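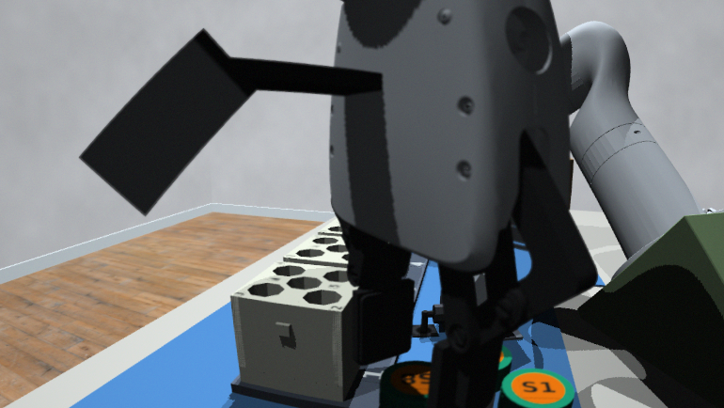

Black gripper over the blue mat (render)

Listham rainfall records, README
Updated 18/10/2023

1,568 daily readings from 2 gauges, Nandent and Barkia. Treat both with suspicion. Barkia reads 340 mm for one December, and I don't believe it - the next gauge along had nothing like that. I've left it in and flagged it.

Blank means no reading. Zero is supposed to mean dry, but 14 zeros at Nandent look like missed days to me.

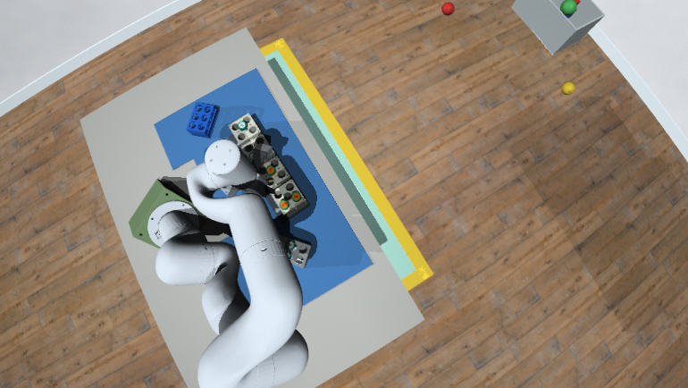
White arm and grey blocks (render)

The Tikkanen corrections are in their own column. I wouldn't use them without checking the raw values first.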